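Kids' Desk > Computers and the Web > How Websites Work
September | By the Wostine Kids' Desk

What happens when you tap on a web page?

You tap a link. The page shows up. It all seems very easy, mostly because somebody else's computer is doing the work.

That computer is called a server. It looks a lot like a pizza box made of metal, and it lives in a chilly, noisy building with plenty of others just like it. Its whole job is to wait until someone asks for a page and then send it. It gets no weekends and has never asked for one.

Let's say you want to read about newts on a website called Flernberg. Your tablet doesn't know where Flernberg is. It only knows the name, and computers find each other by number. So first it asks a kind of giant address book, known as DNS. The address book looks up the name and hands back a long, boring number. You never see this number, and you haven't missed much.

Now your tablet can send its message: "One newt page, please." The message is chopped into little pieces called packets. They hop from machine to machine until they reach the server, and the answer comes back the same way.
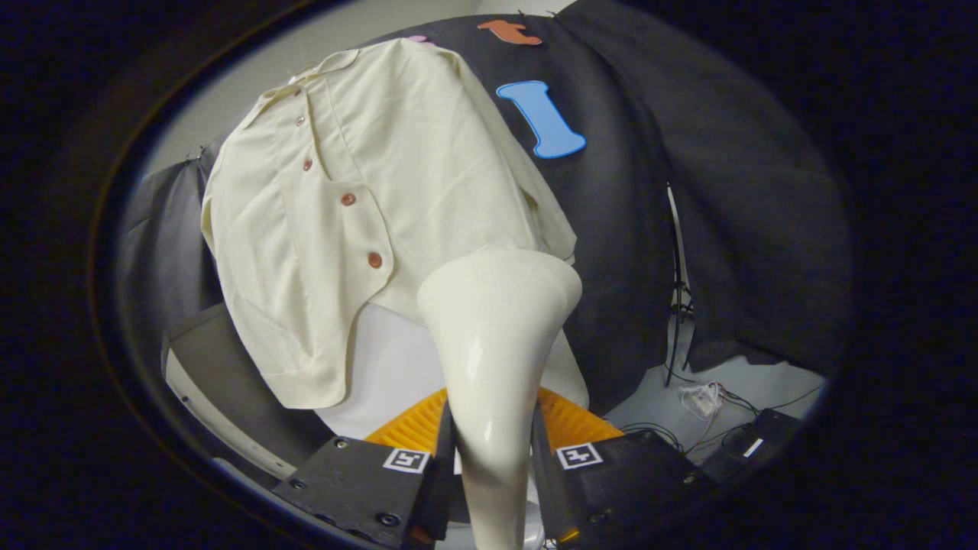 Do the packets all have to take the same road?

They can take different ones. Each packet carries the address it is going to, so if one road is jammed it can go by another. Some arrive out of order, and your tablet puts them back in line, like a teacher after recess.

A big page can need a lot of packets. The newt page on Flernberg takes 778 of them. It has 28 pictures, and 2 of those are the same newt.

Once the packets are in, your browser reads the instructions inside. They say things like "put the title here" and "make this part green." The browser follows them even when green was a terrible idea.

Sometimes a page is slow. The server may be busy, or the Wi-Fi may be weak because you are sitting in the bathtub (no water, we hope, and no tablet if there is). When a school quiz site called Azimi opened at nine in the morning, 56 classes tried to get in together. The server sent back an error page, which is how a server says "one at a time!"

Big sites get around this by using many servers and sharing the visitors between them. Small sites tell you to try again later.

Word to know: a browser is the program you use to look at web pages. A person looking around a shop is also a browser, but is harder to update.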